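About Brollow

Brollow tests gripping tools for handling fragile household objects. We work for manufacturers and research groups that want to know how a gripper fails before their customers find out. The company was set up by Lucie Charbonneau and Graham Fothergill and operates from two sites, Miston and Tadov.

How we came to do this work

Until January 2021 we were a general automation contractor. That month a parallel gripper on one of our own installations, the Gauthier line, lost force during a hold and dropped a stack of glazed dishes beside an operator. The controller logged no fault. Motor current was within limits and the position reading was correct. The linkage had developed play at one pivot, so the encoder reported a closed grip while the pads were no longer fully loaded.

The operator was not hurt. The line was stopped until August, and the review ran to 200 pages. Its main finding was that position feedback had been treated as proof of contact. We have worked on that class of fault ever since.

What we test

Most of our trials use ordinary tableware on ordinary tables. Glazed porcelain gives a pad very little to hold, and a curved wall changes the contact area as the object tilts. Hand-held grippers are used for much of this, with the same finger geometry as the arm-mounted version.
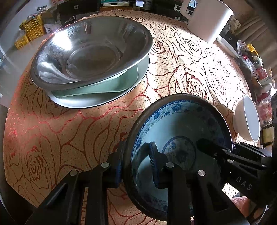
Ridged pads against the inside wall of a porcelain bowl, bowl tilted.

Each trial is scored for slip, pad creep and pivot play. A drop is recorded as a failure whatever the cause, including operator error. The trial log stands at 3622 entries, and a linkage is taken out of service for inspection after 2000 cycles even if it shows no wear.

Tool handling is tested separately. A brush loads the fingers sideways when it meets a surface, and side load is where worn pivots show first — often well before a straight lift is affected.

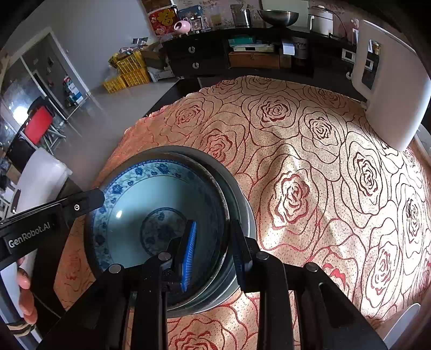 Graham Fothergill has argued that side load should be the first test on any used gripper and the straight lift the last, as a straight lift will pass a linkage that ought to be scrapped. The test order was changed accordingly.

Reporting

Clients receive the full failure record, including trials we consider invalid, which are marked as such. We do not issue pass certificates. Inspection requests for grippers already in service are handled at Miston; pad and linkage wear work is done at Tadov.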